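Litine Towels – data card

Version of Monday, February 15, 2021
Maintained by Oliwia Kaczmarczyk and Przemysław Ostrowski

What is in the collection

Litine Towels is a set of 2,025 pictures of small household towels being picked up, stretched, folded and put on a pile. We made it for people who study how cloth behaves when it is handled at the corners. Each picture belongs to one fold, and each fold has its own folder.

The towels

We bought the towels in a shop in Nelville and washed all of them before the first fold. Washing matters, as a new towel is stiff and keeps the creases from the package. There are 4 groups: microfiber, waffle cotton, flat cotton and linen. The microfiber group is the largest one, with 500 pictures.

Stages of a fold

The stage is written in the file labels.txt with one word: flat, stretch, half, quarter or pile. "Stretch" means that two corners of the towel are held and the edge between them is tight. We use this word also when the rest of the towel hangs or has folds in it.
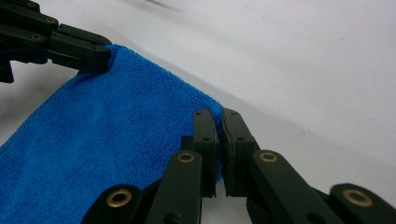 Stage "stretch", microfiber group, blue towel. The top edge is nearly straight and the corner is gathered between the fingertips.

The looped surface of the microfiber towels makes the hem a little fuzzy, and the border of the cloth is then not a clean line. In the outlines we drew by hand, we follow the body of the towel and leave the loose fibers outside. For linen this question did not appear.

Known problems

The outlines exist only for 100 pictures. Przemysław drew the first part and Oliwia the second – small differences in style are possible, mostly at bunched corners.

The word "half" was used for both directions of folding until September. Older folders were not corrected.

There are no wet towels and no towels with a printed pattern.

Use

You can use the pictures for study and teaching. Please write the name of the collection and the version date in your work. If you find a wrong label, send us the folder number and the word you think is right.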